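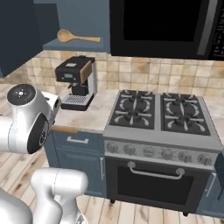 **Simulation-first purchasing** is a budgeting practice in which a buyer tests a robot arm in a rendered workspace before paying for hardware. Suppliers present it as a way to lower risk. The evidence for this is thin.

## Costs

The usual quote covers the arm, mounting and software seats. It often leaves out scene building, safety review and staff time. In Grurnuvdale, the kitchen supplier Kokico planned for 50 hours of scene work and was billed for 74 – the overrun came out of its spare parts budget.

## Criticism

Wenjie Xiong, a purchasing analyst, has argued that 2,000 successful simulated runs say little about grease, worn knobs or a late delivery. She advises buyers to hold back part of the payment until the arm has worked on site for 11 weeks. Liao, a reseller, disputes this and still offers no on-site trial.

## See also

- Total cost of ownership
- Equipment leasing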